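Tellatance Support
Ticket: Wiping task stops before the table is finished
Product: Drolus home arm, two-finger gripper
Opened by: Weronika Jasińska
Status: Waiting for customer
Opened: Tuesday, January 12, 2021
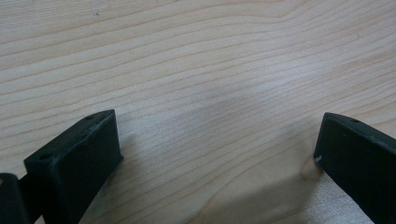 Hello,

I am writing about the table wiping program. The arm should pick up the folded cloth, wipe the table from left to right, and put the cloth back in the tray. The picking up is good. The problem comes in the second part. After 17 strokes the arm stops, opens the fingers and shows the message "Surface lost". Then I must press Resume by hand, and it starts again from the first stroke.

What I tried already:

Restarted the arm and the base unit. No change.
Made the pressure lower, from 4 to 2. It stops at the same stroke.
Used a thinner cloth. The arm dropped it one time, but the message was the same.
Closed the curtains in the afternoon. It finished the whole table one time, then failed again the next try.

My table is light wood with a visible grain. On my kitchen counter, which is dark, the same program runs to the end. So I ask if the camera has difficulty with pale surfaces.

I paid 900 for the arm in August and I wanted it for exactly such small work. My mother cannot stand long, and wiping after meals is the chore she asked for first. For now I wipe the table faster myself than the arm does it, also when it has no error. I do not complain about the speed, I only need that it finishes without me.

Best regards,
Weronika Jasińska

Reply from Tellatance Support

Hello Weronika,

Thank you for the clear list. Your guess about the surface is reasonable. The wiping program follows small marks on the table to know its position, and reflected light can hide them. Please open Settings, Surfaces, and run "Learn new surface" with the cloth removed and the room lights on. Keep the pressure at 2 for this test. Then send us the log from the next run.

Reply from Weronika Jasińska

I did the learning two times. First time it was refused with "Not enough detail". Second time, with the ceiling lamp off and only the window, it was accepted. After this the arm wiped the complete table and put the cloth in the tray. In the evening, with the lamp on, it stopped again. The log is attached. Can one table be saved as two surfaces, one for day and one for evening?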